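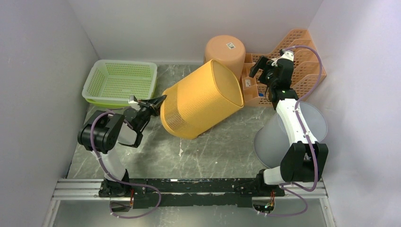 3.2 Container type and sorting at home

Figure 2. A yellow cylindrical mesh wastebasket and a light green perforated plastic basket.

Households in Firneck and Alcombe were asked in April which containers they used for dry recycling indoors, before it went out to the kerbside bin. We grouped the answers by how the sides were made. Open-sided containers have mesh or perforated walls, like the two in Figure 2. Closed-sided containers have solid walls, with or without a lid. Cardboard boxes and paper bags were put in a third group, as most were thrown out along with their contents.

Of the 70 households that kept a diary for the full period, 43 used an open-sided container as their main one. Many had not bought it for recycling. Old wastepaper baskets were common in studies and bedrooms, and baskets from the laundry or pantry were often moved to the kitchen once the council changed its collection days. Colour seemed to matter little to the adults, although several parents said that young children found it easier to remember "paper goes in the yellow one" than to read a label.

Closed-sided containers were more common where food tins and milk bottles were sorted indoors. Respondents mentioned drips, smell and ants, in that order. In 12 households the closed container had replaced an open one during the previous summer.

Orozco's earlier survey found that people put fewer wrong items in a container when they could see what was already inside. Our diaries give only weak support for this. Soft plastics were the most frequent mistake in both groups, and the difference between them was small. Where the container stood made a larger difference - bins beside a desk held almost nothing but paper, whatever their shape.

Flats in Mimitz were left out of this part of the analysis. Residents there carry their recycling straight down to a shared bin room, and too few kept a separate container indoors for a fair comparison. Their answers are covered in Section 3.4.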